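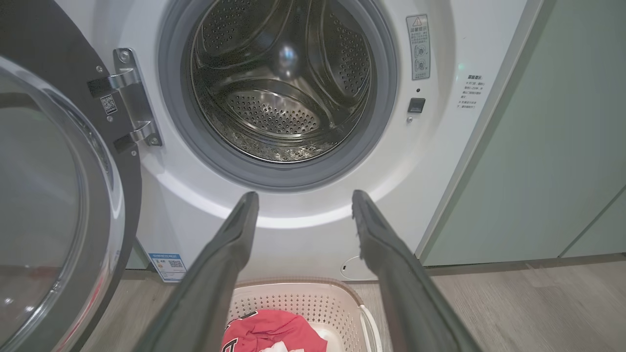 ONDECK NOTES: costume clear-out, programs, parking again

September 27, 2025

Search Ondeck Notes Go

Quick one this time, I'm typing between fittings. The fall show is cast (list is on the lobby door, please stop texting Vichien) and now the costume store has to be sorted before anybody can start building for it. You know what it's like in there. Opened the hat cupboard last night and the hats came to me.

So: costume clear-out, first weekend of October, doors open at ten. Come for an hour or the whole thing. Coffee on, bring your own mug, the theater ones have gone to live in people's cars.

What we're keeping. Anything wool, anything with a real lining, all the uniforms, all the corsets even the ugly green one. Waistcoats. Shoes only if both are present. Lamduan wants every scrap of black velvet for the crows in act two, so don't let any leave the building.

What's going. Polyester capes. The nylon nightgowns from the farce. Those tunics. If you made something and want it back, come and claim it that weekend or it goes on the sale rail. No hard feelings, there just isnt room.
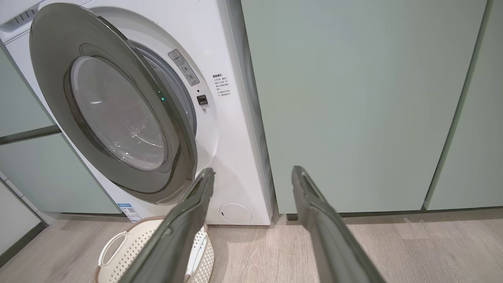 3 min read

Washing. Please read this bit if you took costumes home after the summer run. Cold, gentle, no softener, and nothing with boning goes in a machine at all. Sponge it and hang it. Anything with beads, turn inside out and do it by hand in the sink. Empty the pockets first, we lost a perfectly good dress shirt to a stick of lip color. If it smells of smoke machine, two days on a hanger by an open window does more than another wash. Jaruwan has the mending list and would like items clean before they reach her. She said that politely. I'm saying it less politely.

Still missing from the summer run: the brown frock coat, Kanyarat's second act shawl (fringed, rust color), one side of the donkey. Check your trunks. Check under things.

Programs. We have almost 300 left over from the summer, the printer's minimum and my optimism are both to blame. Ideas so far are papier mache, drawer liners, and mulch. Youssra has dibs on a stack for the kids' workshop. This time I've ordered fewer, and the cast bios are due to me by the end of the clear-out weekend. Seventy words. If you send me two pages I will cut it, and I'll cut the bit you like best.
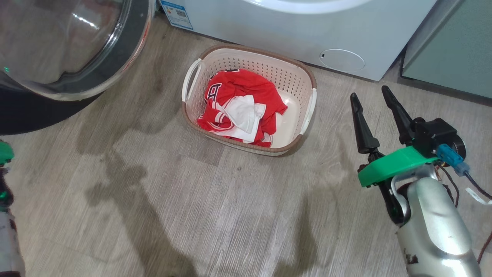 Boxes next, because last year's system was no system. Everything that stays gets folded into the gray lidded boxes from Zutosel, by type, not by show. Shirts with shirts. We spent a whole evening in the spring hunting one ruff since it had been filed under "Italian." Labels go on the front, never the lid, you can't read a lid with four boxes on top of it. Put them low on the left corner, same place as the little white and blue one on the white appliance in the photo, so that everyones eye goes to one spot down the whole stack. Permanent marker. Size, type, color, in that order. Don't write "misc." I mean it.

Parking. The bakery has asked us again not to use their spaces before noon. Street or the lot behind the bank, please. If you're bringing the van, call Vichien first and he'll move the cones.

Sale rail opens to the public the weekend after, cash or card, money goes toward the new dimmer rack. We still need a long mirror that isn't cracked, and rolling rails if your store is closing or your aunt's is. Also hangers. Wooden or the thick plastic kind, no wire.

Right, somebody's stuck in a doublet. More next time, with the rehearsal calender.

40 shares
2 comments

Youssra Berrada
Yes please to the programs, I can take more than one stack. Is the donkey's head counted as a side? Because I think it's in my garage.

Kanyarat Kamolrat
Shawl found!! It was in the bag with my tap shoes. Will hand wash and bring it in with the bio, which is already at ninety words, sorry.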